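티켓 #3000 트러블슈팅 기록
제목: 사내 위키 이미지 썸네일이 예전 것으로 계속 나옴
분류: 위키 / 첨부파일 / 캐시
우선순위: 보통
상태: 보류
등록일: 2018년 12월 7일

증상

Plamholm 위키에서 문서에 첨부된 이미지를 새 파일로 교체해도 본문에는 이전 썸네일이 그대로 나온다. 첨부파일 목록에서 원본을 직접 열면 새 파일이 맞다. 문서를 저장하고 다시 열어도 같고, 다른 사용자 계정으로 봐도 같다. 파일명을 바꿔서 올리면 바로 정상으로 나온다. 그런데 파일명을 바꾸면 그 이미지를 참조하는 다른 문서 링크가 전부 깨지므로 해결책이라고 부르기는 어렵다.

환경

위키: Plamholm 사내 설치본, 지난 3월에 업그레이드
앞단 프록시: Trindent
저장소: Stoica 볼륨, 읽기 전용 복제본 2대
브라우저: 크롬, 파이어폭스 모두 동일

1차 답변 (공급사)

"브라우저 캐시를 삭제하고 다시 시도해 주십시오."

삭제했다. 시크릿 창에서도 해 봤고, 위키에 한 번도 접속한 적 없는 노트북에서도 해 봤다. 결과는 같다. 접수할 때 이미 적은 내용인데 같은 안내가 다시 왔다. 접수 내용을 읽고 답한 것인지 의심스럽다.

2차 답변 (공급사)

"프록시 캐시 문제로 보입니다. Trindent 캐시를 비워 주십시오."

비웠다. 응답 헤더를 보면 캐시 미스로 찍히는데 내용은 여전히 옛날 썸네일이다. 프록시가 원본 서버에서 새로 받아 왔는데도 옛날 파일이라면, 옛날 파일을 주는 쪽은 원본 서버라고 봐야 한다. 공급사는 그래도 프록시 설정 파일을 보내 달라고 했다. 보냈다. 그 뒤로 설정 파일에 대한 언급은 없다.

재현 절차

1. 테스트 문서를 새로 만든다.
2. 이미지를 첨부하고 본문에 넣은 뒤 저장한다.
3. 첨부파일 목록에서 같은 이름으로 다른 이미지를 올린다.
4. 본문을 새로고침한다.

4번에서 처음 올린 이미지가 나오면 재현된 것이다. 빨강, 주황, 연두 그릇이 포개져 있다. 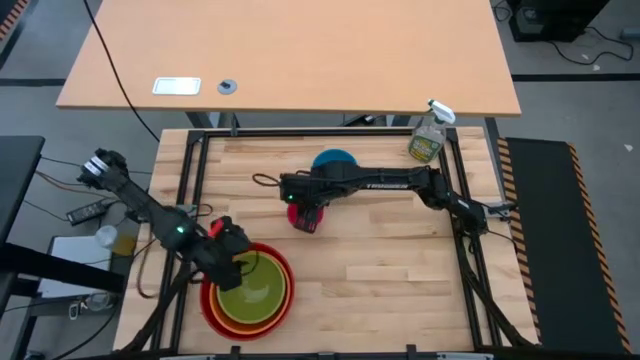 읽는 시간 2분

서버에서 확인한 내용

썸네일 디렉터리를 열어 보니 파일 생성 시각이 교체 전 시각으로 남아 있다. 교체할 때 썸네일을 다시 만드는 작업이 큐에 들어가기는 한다. 로그에는 작업 121번이 "완료"로 기록되어 있다. 그런데 디렉터리에 새로 쓰인 파일이 없다. 무엇을 완료했다는 뜻인지 로그만 봐서는 알 수 없다.

썸네일 파일을 손으로 지우고 문서를 열면 새 썸네일이 생성되고 본문에도 제대로 나온다. 따라서 생성 기능 자체는 동작한다. 같은 이름의 파일이 이미 있으면 건너뛰고 성공으로 처리하는 것이 아닌가 의심하고 있다. 소스를 볼 수 없으니 추측이다.

3차 답변 (공급사)

"Stoica 복제본 간 동기화 지연일 수 있습니다. 잠시 기다리신 후 확인 부탁드립니다."

7일 기다렸다. 그대로다. 복제본을 둘 다 빼고 주 볼륨만 연결한 상태에서도 재현된다. 동기화 지연이라는 설명은 여기서 접는 것이 맞다고 본다.

4차 답변 (공급사)

"다음 버전에서 첨부파일 처리 성능이 개선될 예정이니 업그레이드를 권장드립니다."

느리다고 신고한 적은 없다. 변경 내역에 썸네일 재생성 관련 항목이 있는지 물었더니 "전반적인 안정성 향상"에 포함된다고 한다. 3월 업그레이드 때도 변경 내역에 같은 문구가 있었다. 해당 수정 번호를 알려 주기 전에는 운영 서버를 올리지 않는다.

임시 조치

첨부를 교체한 다음 해당 문서의 썸네일 파일을 수동으로 삭제한다. 권한이 필요하므로 일반 사용자는 이 티켓에 문서 주소를 남기면 처리한다. 디렉터리 전체를 지우는 방법은 쓰지 말 것. Tristbridge 사무소 쪽 문서까지 한꺼번에 재생성이 걸려서 위키가 한동안 열리지 않았다.

매일 밤 오래된 썸네일을 지우는 스크립트를 돌리자는 제안도 있었는데 일단 반려했다. 원인을 모르는 상태에서 스크립트를 걸어 두면 아무도 이 티켓을 다시 열어 보지 않을 것 같다.

남은 일

공급사에 작업 121번 로그 원문과 디렉터리 목록을 다시 보냈다. 같은 이름의 파일이 있을 때 덮어쓰는지, 건너뛰는지만 답해 달라고 요청했다. 답변이 올 때까지 보류로 둔다. 테스트 문서는 삭제하지 말 것.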